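Visit to the Custoro greenhouse, Holer

Custoro Growers opened its Holer site to shareholders and trade buyers on 4 February 2019. The company holds a license for medical cannabis and has been growing here for two seasons. We joined the morning group.

The tour began in the propagation room and went on to the first flowering hall, which has 3177 square meters under glass. Staff said 2807 of those are planted now. The rest is waiting on new benches from Drilo, the supplier that fitted the irrigation lines.

Visitors wear gowns and hair covers past the second door, and phones stay in a locker. Drying and trimming were seen through a window only. 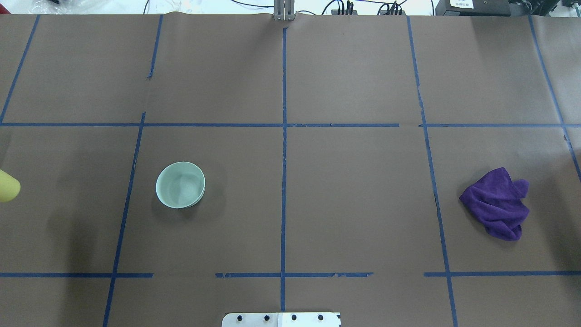
Tabletop with brown paper and blue tape, bowl and purple cloth.

The last stop was the packing area, where 13 people work on the day shift. Most of the dried flower goes out under the Fakir label. Management expects to ship some 2000 kilos this year and gave no price guidance. A question about export permits was answered briefly: the application is in, with no date for a decision.

Coffee was served in the front office. The second hall is still a concrete slab, and we were told glazing starts once the ground thaws.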